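Games > News > PC > Deals

Tumelo Jacobs
19 May 2025

Plostard is putting its back catalog into one bundle this month. I've been through the list and the terms, so a short thread for anyone deciding whether to buy.

The bundle is called the Hayashi Collection, after the studio Plostard bought in February. It has all 4 Hayashi games plus the older Plostard strategy titles. The discount is 75 percent off the combined price.

You get Clinosero and Clinosero 2, both with their expansions. The first one still has the old launcher, so expect to log in twice. The second runs fine on a laptop if you turn shadows down.

Jesten is in there too, in the version with the rebuilt save system. Old saves don't carry over. If you were halfway through on the original release, finish it there first.

Already own some of them? The store takes those out of the price before the discount is applied. I own two and my total dropped at checkout without a code.

34 shares · 12 comments 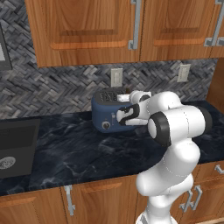
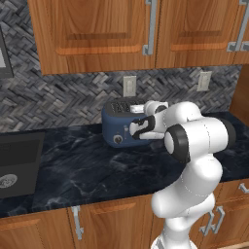 Ginevra Testa replied that the price cut for owned games only works if they're on the same account. She bought Clinosero through a key reseller years ago, on a second account, and was charged the full bundle price. Support told her the accounts can't be merged.

Good point, and I missed it. Check which account your library is on before you pay. Refunds on the bundle are all or nothing — you can't send back a single game and keep the rest.

Soundtracks are a separate purchase. The store page lists them right under the bundle with the same artwork, and it's easy to read that as one package. The art book is separate as well.

On multiplayer: Clinosero 2 still has servers, and I had no trouble finding a match in the evening. Jesten's co-op is by invite only, so bring a friend. The first Clinosero is local play only now.

There's also a loyalty offer. Buy the bundle and you get 500 points in the Plostard store, good for cosmetic items in Clinosero 2. They expire if you don't spend them within the year.

If you only want one game, skip the bundle and wait. Jesten on its own has gone lower than this in past sales. If you want three or more, the bundle is cheaper.

I'm starting with the Clinosero expansions, which I never played. Will post again once I've finished the first one.

Filed under: PC games, bundles, strategy
58 shares · 21 comments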